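Operations Update: Counter Resets at Stunix

Since February, the pantry counters on the second floor at Stunix have been reset by a robot arm during the late part of the day. The arm runs Windeo, the scheduling and motion software already used on the parts benches. This item covers what the system does, what it leaves to people, and how the pantry shift has changed.

A reset means returning snacks, tea and small containers to their assigned trays and boxes, and closing any cabinet door left open. The arm takes its positions from a layout file called Rajan. Each tray has an entry in the file with a size, a position and a list of permitted items. An item with no entry is left where it is and added to a report for the shift lead.
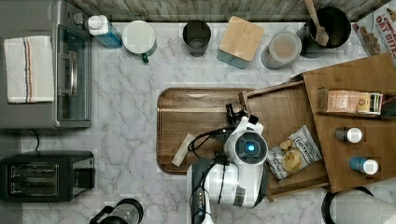
The arm over the serving tray, with the chip bag in the box tray to its right.

Hashini Nanayakkara, who leads the pantry shift, wrote most of the Rajan entries. The file holds 320 of them, 23 for packets alone. Packets take more entries than rigid items because a bag has no fixed shape and the grip point depends on how it has settled. Bottles and tins were entered in one afternoon.

Cabinet doors were added later. A door pull needs a slower approach than a packet, and the wrist camera is used to find the handle before the fingers move in. Pulls with a glossy finish return bright reflections, so the approach speed on those doors is set lower than the default. 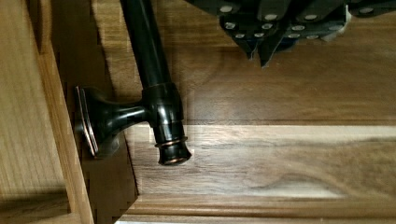 Wrist camera view of a cabinet door with a dark bronze bar handle.

Staffing on the pantry shift is unchanged at two people. The division of work is different. Before February, both spent the last hour of the day on resets. One now handles restocking and ordering through Zitis, and the other works from the exception report, checks dates and cleans appliances. Cleaning is not automated and there is no plan to change that.

Both have completed the basic operator course, which covers stopping the arm, clearing a fault and editing a Rajan entry. Nanayakkara reports that editing takes up more of her time than she expected, mainly when a supplier changes a package size. She has asked for a protected block each week for this work, and it has been approved.

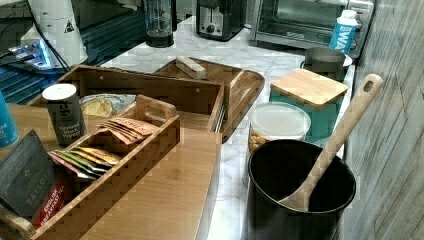 Tea remains a manual task. Sachets are thin and stand close together, and the gripper tends to lift more than one. The shift refills tea by hand before the evening run, and the layout file treats the caddy as a keep-out zone.

Staff using the pantry are asked to keep personal food off the trays and to stay behind the floor line while the arm is moving. Requests for new items go to the shift lead, with package dimensions if known.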